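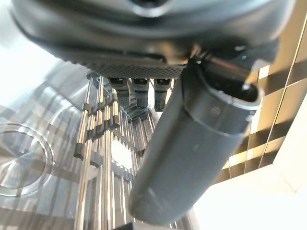
I bought the Modise countertop coating kit because replacing the counter was out of the question, and because the box promised a "factory finish" for $67. I don't believe boxes. Still, the kit comes with sample chips, which is more than most brands bother with, and I spent an evening moving them from one end of the kitchen to the other. Gloss white is the one everybody buys. The other chip I liked was a dark gray, close to the long gripper finger in the photo, matte with a subtle sheen to it. I think the gray is the better finish of the two. I went with the white anyway, code 1801, for the boring reason that the kitchen gets very little daylight.

## What's in the box

Two cans of base, a can of hardener, a foam roller, a tray, a scuffing pad, and a sheet of 900-grit paper for touching up between coats. One sheet. It was worn smooth before I was halfway down the counter, so buy more before you start. The roller is bad. It shed bits of foam into the first coat, and I finished the job with one from Junetti that I already had in the garage.

The instructions are a folded page in very small type. They tell you to clean the surface "thoroughly" and leave it at that. I degreased twice, rinsed, and let it dry overnight, and I still had two spots near the stove where the coating pulled back into little craters. Those had to be sanded out and done again.

## Putting it on

Rolling is easy enough if you work in short sections and don't go back over anything. The mix stays workable for less time than the page claims. Mine was getting stringy by the last stretch, and that stretch has a slight orange-peel texture that I can find with my fingertips – visitors haven't noticed it, or they're being polite.

The smell is strong. The label says "low odor," and I would like to meet the person who decided that. Open the windows, and plan to eat somewhere else.

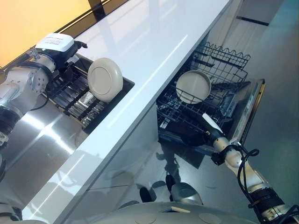
The wait between coats is the part I'd warn people about. Modise says light use after 48 hours. I gave it that, put a mug down, and picked it up to find a faint ring pressed into the surface. The ring faded over the following week, which tells me the coating was still curing. If you only have one kitchen, a weekend is not enough for this job, whatever the front of the box says.

## Living with it

I did the counter in October, so this is a cold-season report and nothing longer than that. So far:

- Coffee and tomato wipe off. Turmeric left a yellow shadow that needed baking soda and some patience.
- A dropped fork made a small nick by the sink. The touch-up dried a shade brighter than the rest.
- Crumbs show. So does every smear, especially under a ceiling light.
- No peeling at the front edge, where I expected it first.

The shine is real, I'll give them that. It also means you see every dip in the surface underneath. A flat, sound counter will look good. A tired one will look like a tired one with gloss on it.

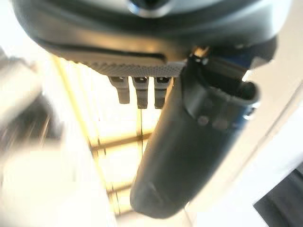 Before this I tried the Luda kit on a laundry room shelf, and the comparison is closer than the price gap suggests. Luda covers less per coat and smells worse, but it includes a decent roller and instructions a person can read. I also looked at Jondedum, which sells a peel-and-stick film, and passed on it. The seams on the store display were already lifting.

## Should you buy it?

If your counter is solid and only ugly, maybe. Add the price of a proper roller and extra paper to whatever you think you're spending. I'd skip it for a rental, and I'd skip it if the area around the sink has started to swell, since no coating is going to fix that.

Three stars from me for now. I'd take one off if the sink edge goes before summer.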